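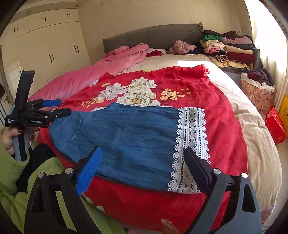

Minutes of the January meeting, Zatik Sewing and Mending Circle
2020-01-06, evening, at the usual house

Present: Babar Cheema (chair), Nerea, Oleg, Mrs. Shahbazi, Tomoko, and myself, Ilka, writing the minutes. Absent with apology: Pilar.

**1. Minutes of the last meeting**

Read and accepted with one correction. The overlock needles were bought by Oleg and not by Tomoko. Oleg was already paid back for them.

**2. The blue denim pieces for the summer table**

Most of the evening went to this point. Babar reminded us that the summer sale in July is our main sale of the year, and that last year the lace-trimmed pieces went first and the plain ones came home again with us. He asks that we decide now on one way of finishing, so that the pieces look like they belong together on the table.

We spoke first about the width of the lace. Nerea prefers the wide white band with scallops on both sides, because it can be seen from far away. Mrs. Shahbazi finds it a little heavy for a child's size and would use a narrow one there. Agreed: wide lace for adult sizes, narrow lace for children, white in both cases. Cream lace was proposed and not accepted.

Then the joining. Tomoko explained that the crochet lace must be washed before it is sewn on. She had one piece last summer where the lace became shorter than the hem and everything pulled together. Agreed: all lace is washed warm and dried flat before cutting. Each person washes her or his own.

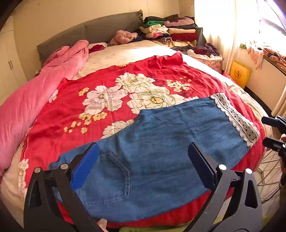

Pockets. The lighter stitching in double rows stays as it is. Oleg asked if we could add small lace to the pocket edge also. Four were against this, and Oleg said he would try one only for himself and show it to us — this is allowed, but it does not go on the sale table until we have all seen it.

Ironing. The denim can take a hot iron but the lace cannot. Please iron the lace from the back side, with a thin cloth between. The wrinkles in the denim must be out before the price tag goes on.

**3. Lace order**

We compared two suppliers. Plarnard sells the wide crochet lace on rolls of 20 meters. Zerer sells it by the meter, and the delivery is slower, but one can send it back. Babar ordered from Plarnard before and was content with the quality. Decision: one roll from Plarnard for the start, and the narrow lace from Zerer. Nerea will write to both of them this week.

**4. Money**

In the cash box are 522 dollars. From this, 200 dollars are set aside for materials until the summer. The table at the sale costs 63 dollars, the same as last year, and must be paid before the end of March. Tomoko will make the payment. Everybody please give the receipts to her and not to me, I lost one in November and I am still sorry for it.

**5. Floral cloths**

Mrs. Shahbazi suggested that we use a red flowered cloth under the clothes at the sale, in place of the white sheets. The blue looks much stronger on red. Nerea was afraid that customers will look at the flowers and not at the sewing. After some talk we agreed to try it on one half of the table and keep the other half white. Mrs. Shahbazi will ask her sister if she has a second cloth with big flowers which she can give away.

**6. Various**

- The big scissors are for fabric only. Somebody has cut paper with them again.
- Pilar has sent word that she can come again from February and wants to do hems.
- Oleg offers to show how to fold trousers and shorts for the table so that the lace end is always on the outside. We will take 15 minutes for it next time.
- The question of a new lamp for the cutting table was moved to the next meeting.

**To do**

- Nerea: letters to Plarnard and Zerer
- Tomoko: payment for the sale table
- Mrs. Shahbazi: second floral cloth
- Oleg: pocket with lace, one piece, as a trial
- Everybody: wash your lace

Next meeting is on the first Monday of February, same hour. Babar brings the tea, and please bring your own cup.

Minutes written by Ilka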